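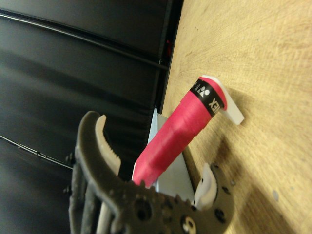 Wumora is a teaching method in which a person moves a robot arm through a household task by remote control while its cameras and joint positions are recorded. It was developed at Calcombe by Rosalind Tran and Reginald Park. The recordings – called passes – are later used to train a control program.

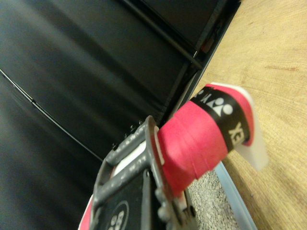 Wrist cameras are used mainly to judge the grasp. They move with the gripper, so the held object stays large in view while the background shifts. A printed mark, such as the white logo on the black band around the pink cylinder, helps a reviewer see whether the object has turned between the fingers.

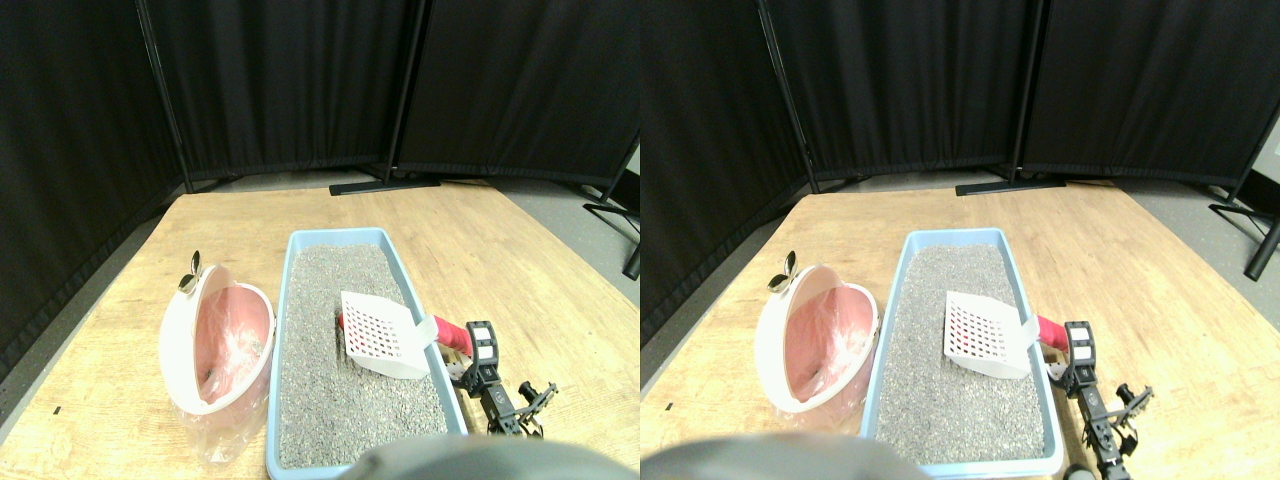 Fixed paired cameras record the whole work area from two nearby points. Black fabric panels behind the table hide the rest of the room. In litter cleaning, one of seven standard tasks, both views must include the tray, the scoop and the lined bin. A full set for one task is 900 passes, collected by three operators.

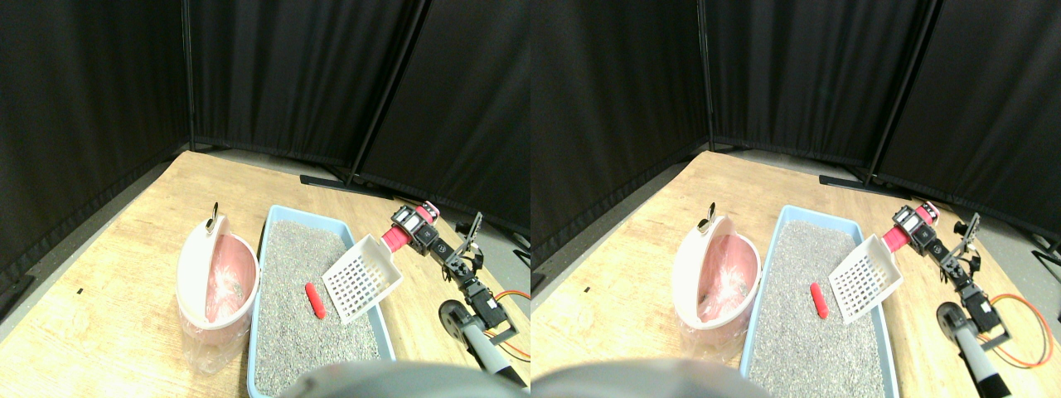 Litter task, paired view: the scoop held above the tray, with the bin lid open.

Passes in which the operator loses control of the tool are kept and marked separately. The Mensah variant drops this rule.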